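My neighbor Milagros Cordero learned to fold shirts from her grandmother, who ran the pressing table at the Bornico hotel in 1940 and would not tolerate a crooked sleeve. I learned from nobody, and it shows, so naturally I decided to build a machine to do it for me.

I named it Vadik. It lives in the shared workshop behind Cozma, the hardware store, and for most of November so did I. Diệp Phí did the wiring (beautifully, at first, and then I started helping). I did the code and the snacks.

Milagros came by one evening with a bag of her grandson's T-shirts and sat down to watch. "Which one is the left hand?" she asked.

"The one on your right," I said.

She thought about that. "And does it know?"

Fair question! On try number four Vadik had reached for a collar and got its own cable, and hung on to it with such confidence that I felt bad hitting stop. By try 14 it could find a hem. Diệp kept turning the grip force down, I kept sneaking it back up, and we both pretended the numbers were drifting.

"My grandmother would hit the table," said Milagros. "Once, hard. Then you started over."

So I hit the table. Diệp jumped, a screwdriver rolled off somewhere — we still haven't found it — and I typed the start command again while Milagros shook out another shirt and laid it down.

"Slower," she told the arms, in exactly the voice she uses on me when I carry her groceries. "You have all night."

We did have all night, so I put the kettle on and turned the speed down.
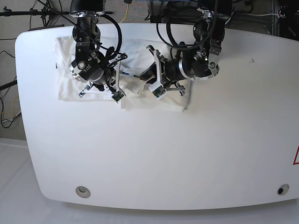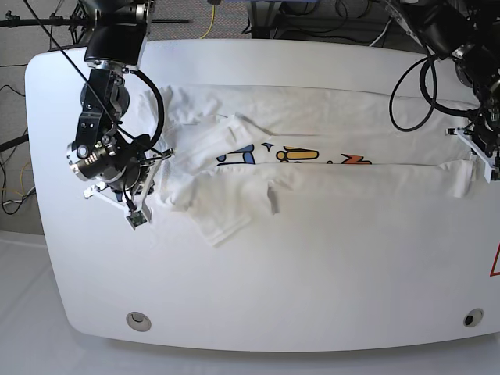 *Vadik at the folding table, both hands on the laundry.*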